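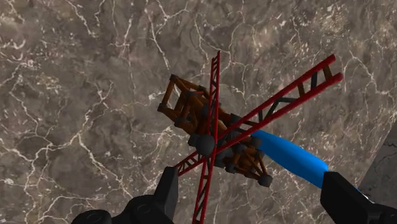 Thắng Phan thought we should have gone to the drone cage instead, and wrote as much across the top of my draft: at least drones leave the ground, and you can tell when one has crashed. I kept the topic. Thắng is still my project partner, so his view is entered into the record.

# Site Visit Report: Simulation Demo, Mirard Open Day

**Intro to Automation, Clultville**
**Mar 10, 2024**

## Where we went

The Mirard building is on the Flirngate campus, behind a parking lot that was full before we got there. According to the flyer, the open day offered "robots at work." We pictured metal. What we got, in the room we had signed up for, was a big screen, folding chairs, and a robot arm that existed only as software. Several families left at this point. We stayed, partly out of scientific interest and partly because this report is worth 75 points.

## What was demonstrated

The session ran 40 minutes and was led by Eugeniusz Tokarz, who had a laser pointer and very little patience for the word "game." The task was simple to state. A simulated arm works at a simulated kitchen counter, and it has to pick up an object it was not designed around. The objects that day were a red-armed windmill and a small lattice tower, both made of thin bars with a lot of air between them.

I had assumed that a tower would be easy, being a thing that stands up and holds still. Tokarz disagreed. A gripper wants two solid faces to press on, he said, and a lattice mostly offers it gaps. If one finger lands on a bar and the other lands on nothing, the object turns. The windmill is worse, as its arms stick out in directions that seem chosen to annoy the planner. 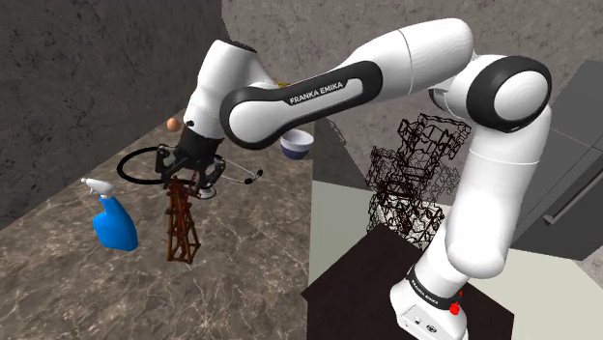

*Figure 2. The arm over the lattice tower, with the spray bottle and stethoscope on the counter.*

Somebody's kid asked why there was a stethoscope in the kitchen. Tokarz said the clutter is drawn from a library and the library has no opinion about kitchens. I wrote that down word for word and it is the best line in my notes.

The clutter does matter. A spray bottle beside the target limits how the fingers can come in from that side, and the software has to look for an approach that doesn't knock it over. We were told the planner rejects most of the approaches it comes up with. I found this relatable.

## The Urbańczyk score

Mirard rates each attempt with something they call the Urbańczyk score, which combines whether the object was lifted, how far it tilted, and what else got bumped on the way. I asked how the three parts are weighted. The answer involved a whiteboard and I lost it around the second bracket. Thắng says he followed it. His notes for that section are a drawing of a drone.

## What I would do differently

- Read the flyer to the end, where it does say "simulated," in smaller type.
- Sit closer. From the back row the thin bars blurred together and I missed where the fingers were going.
- Ask how a result on the screen gets checked on a real arm. I thought of this question in the parking lot.

Tokarz gave out an email address for follow-ups. I have sent him the parking lot question and will attach his reply to the final version if it comes before the deadline.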